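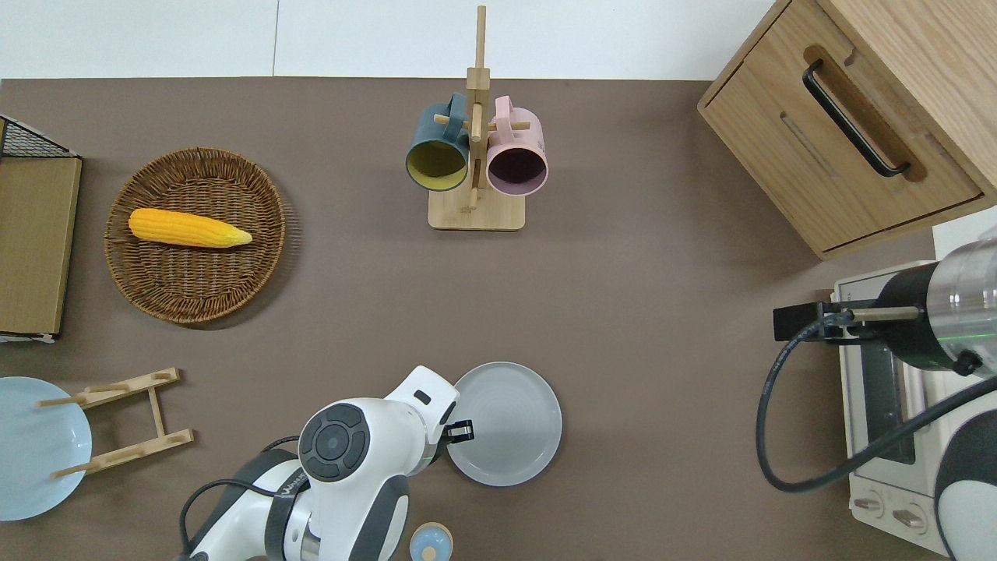

添付1:マグツリーに2個掛かった状態の作業台。左アームのグリッパーは灰色の丸皿の左縁にある。

サポート > 家事作業セル > 不具合・問い合わせ > 皿の片付けが終わらない
2019年4月4日 記入:Herkwood 実証室 夜番

件名:マグは掛かるが皿が片付かない(優先度:中。家の人が怒り出したら高)

■症状
マグをツリーに掛ける作業は通る。続く「丸皿をラックへ移す」で左アームが皿の縁まで行き、そこで考え込む。タイムアウトは286秒。人間なら皿を洗い直してお茶まで淹れられる時間である。エラー表示は「把持候補なし」。皿は目の前にある。

■環境
制御ソフトはPetrenko、作業台一式はVolbridge側の標準配置。皿は灰色の縁が立ったものと水色のものの2種類を使用。籐のトレイのトウモロコシ(作り物)は今回の作業対象外。

■再現手順
1. マグを2個ともツリーに掛ける
2. 灰色の丸皿を台に平置きする
3. 「片付け」を開始
4. 待つ
5. まだ待つ

■切り分け
・照明を一段落とした。変化なし。
・皿を水色のものに替えた。縁には届くが、同じところで止まる。
・皿の片側に布巾を畳んで敷き、少し傾けた。一発で成功。ラックにも立った。ただし布巾を敷く係が必要になり、その係は皿も片付けられる。
・右アームを停止して左だけで実行。変化なし。右は無実。
・グリッパーの指の開き幅を変更。皿ではなく台をつまもうとして緊急停止。元に戻した。

■ログ抜粋
把持候補 生成 1,875
天板との干渉により棄却 1,590
可動範囲外により棄却 285
採用 0

足し算は合っている。そこだけは安心した。

■Volbridgeからの一次回答(要約)
仕様どおり。平置きの皿は縁の下に指が入らないため、天板との干渉判定が働く。皿は「つかみやすい向きで置いてください」とのこと。

■当方コメント
つかみやすい向きとは、つまりラックに立てた向きではないか。立っている皿なら確かによくつかめるだろうし、その時点で仕事も終わっている。うちの試験項目名は「夕食後の片付け」で、夕食後の皿はだいたい平らに置いてある。仕様書の「家庭内作業に対応」の脚注9も読んだが、家庭の定義は載っていなかった。

マグについては褒めておく。取っ手が上の杭にちゃんと掛かり、見た目も悪くない。同じ台の上で、掛ける仕事は一人前、すくう仕事は新人以下という差がつくのがこの案件の面倒なところで、見学者はたいていマグだけ見て帰り、うちにも一台、と言う。

■追加試験
Wurnholmから「縁を軽く押し、台の端まで滑らせてからつかむ」という案をもらった。人間も薄い皿や硬貨でやる手である。動作を手で教え、次を確認した。
・台の手前の端まで滑らせる:成功
・端からはみ出した縁を挟む:成功
・挟む前に止まる:失敗。皿は床へ。割れた。
・床にマットを敷いて再試験:同じく落下。今度は割れず。
・押す速度を半分に変更:端で止まり、挟めた。ラックへの差し込みで一度引っかかり、再試行で入った。

速度を下げた分、一枚の所要時間は伸びた。家族四人分の食器でどうなるかは計算したくないので、担当の方で計算してほしい。

■暫定対応
平置きの皿は滑らせ動作に切り替え、速度は半分で固定。マットは敷いたままにする。布巾方式は現場判断で可とするが、試験記録には「人手介助あり」と必ず書くこと。先週の記録にある「自律で成功」は布巾ありだったので訂正済み。

■依頼事項
1. 干渉判定のしきい値を、皿に限って緩められるか
2. エラー表示「把持候補なし」を「候補はあるが全部棄却」に改められないか。前者だと毎回カメラを疑ってレンズを拭いてしまう
3. 割れた皿の代品。同じ灰色で、縁の立ったもの

■状態
回答待ち。Volbridgeによれば1は6月の更新で検討、2は要望として受付。3は対象外とのことなので、こちらで買う。それまで夜番の皿は夜番が洗って、夜番が立てる。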